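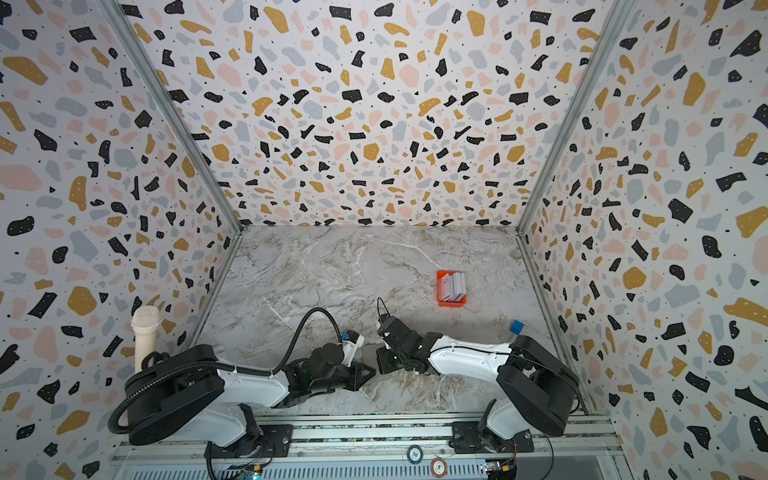

Two arms, one box of cards: our first week of gripper trials

The Junandale bench is running again, and we've been having a great time with it! Both arms share one rail along the front, and each has its own wrist camera and a black gripper, so we can finally put the same job to left and right and compare.

The job this month is cards. You take one white card out of the little orange box, pass it across the gap between the grippers and put it back standing up. Simple for a person, but packed cards are a wonderful test — the jaws have to find one edge and leave its neighbors alone.

Anselmo Sánchez set up 100 pulls per side. With the Mnguni controller on its stock settings the left arm brought up a single card 15 times fewer than the right, and we spent most of Monday finding out why (a slow wrist camera feed, now fixed). The handoff is still the hard part. Closing speed matters far more than any of us guessed, and dropping it by 4 steps made the pass look almost gentle.

Next up are the softer Atach fingertips, on the same cards and the same marble-patterned floor. If you have a fingertip design you'd like tried, send the file to the Morkden lab desk before the end of September. We'd love more to compare!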